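Flellonora Household Task Programme
Code of Practice for Demonstrators and Site Hosts
Frequently asked questions

Last revised 2018-12-30. The code itself takes precedence where the wording differs.

General

Who must follow the code?

The code applies to every person who performs, supervises or hosts a recorded household task for the programme. It applies equally to staff of Plollov, to staff of Clegg and to demonstrators engaged by the session. Persons who review recordings but do not attend a site are covered by Part 4 only.

Is the code a safety standard?

No. It is an internal code of good practice. It sits alongside the law on health and safety at work and does not replace any published standard for machinery or robots. Where a published standard is stricter, the stricter rule applies.

Who is responsible for a site on the day?

The site lead named on the booking sheet. For kitchens in Grultport the site lead is normally Bradley Pilkington, and in his absence Nadiia Koval. The site lead may stop a session at any time and is not required to give a reason before doing so.

How long may a session last?

A single recording block may not exceed 40 minutes. Head-worn equipment must be taken off between blocks. A demonstrator may ask for a longer break and the request must be granted.

Preparing the work surface

What must be cleared before a kitchen task begins?

Anything that carries a name, an address, a photograph of a person or a medical label must be removed. Ordinary kitchen articles may stay where the household keeps them. Hosts are asked not to tidy beyond this, as the programme needs kitchens in their everyday state.

Are sockets near the work surface permitted?

Yes, provided that they are fixed to the wall and undamaged. No appliance may be plugged in unless the task sheet calls for one. Trailing leads across the working area are not permitted in any task.

What are the rules for tasks that take place beside a sink?

The task sheet must say whether the sink is to be used. If it is not, the tap remains off for the whole block and the demonstrator works on the dry side of the counter.

Handling tasks

Which tasks count as two-handed?

A task is two-handed if one hand must hold or steady an object while the other works on it. Wrapping, pouring from a heavy container, opening a screw lid and folding cloth are all in this class. Two-handed tasks must be shown with both hands inside the camera's view for as long as the task reasonably allows. Demonstrators should keep to the pace at which they would work at home.
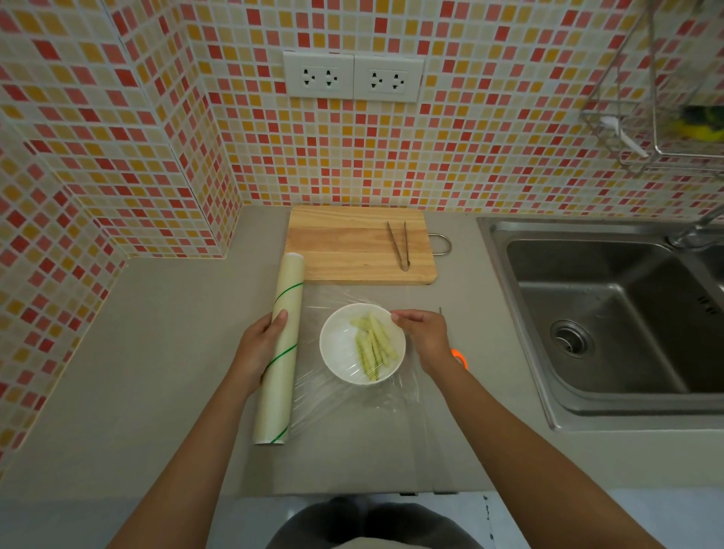 Part 3 of the code treats thin films and other soft materials as a class of their own. They crease, cling and change shape under the hand, and a machine trained on hurried examples will tend to pull too hard. The demonstrator should therefore keep one hand on the roll while the other presses the film to the rim of the bowl, as is being done with the cut vegetables here, and should not let go of both together. Scissors may lie on the counter during such a task, but the forearm should not pass over them. Where it does, as with the orange-handled pair beside the bowl, the reviewer records a placement note and the scissors are moved further off before the next block. A placement note does not count against the demonstrator.

May a demonstrator use the cutter on a box of film?

Only if the task sheet names it. Otherwise film is cut with scissors, which are to be picked up by the handle and laid down closed.

Should creases or failed attempts be removed from the recording?

No. A creased sheet, a second attempt or a pause to think is part of ordinary work and must be kept. The demonstrator should simply carry on. Recordings are removed only for reasons of privacy or injury, or at the demonstrator's own request.

May real food be used?

Yes. Food must be fresh on the day and free from the allergens listed on the task sheet. Food used in a session is not to be eaten afterwards by anyone.

Robot trials

When may a robot attempt a task that people have demonstrated?

A task may be released for robot trial once 300 accepted demonstrations are held, taken from more than one kitchen. For soft materials the figure is 535. The release is signed by Natalie Mottram and countersigned by a site lead who took no part in the recordings.

Are blades allowed in robot trials?

No blade of any kind, including closed scissors, may be within reach of the arm. This is stricter than the rule for human demonstrators – the difference is deliberate and no exemption is available.

How close may a person stand?

While the arm is powered, observers remain at least 800 mm beyond its furthest reach. The person holding the stop control may stand nearer if the trial sheet says so, and must have no other duty during the trial.

Records and complaints

How are placement notes and incidents reported?

Placement notes are entered by the reviewer. Any cut, burn, slip or near miss is entered by the site lead on the same day, using Form C. Forms are held by Beryl Mottram at the Grultport office.

What changed in the November review?

The rule on forearms and blades was added, and the former advice on gloves was withdrawn. Gloves are now worn only where the task sheet requires them.

How may a demonstrator challenge a reviewer's decision?

In writing to Alfie Entwistle, naming the session and the decision concerned. A second reviewer will look at the recording without sight of the first reviewer's notes. The result is final for that session – it does not bind later ones.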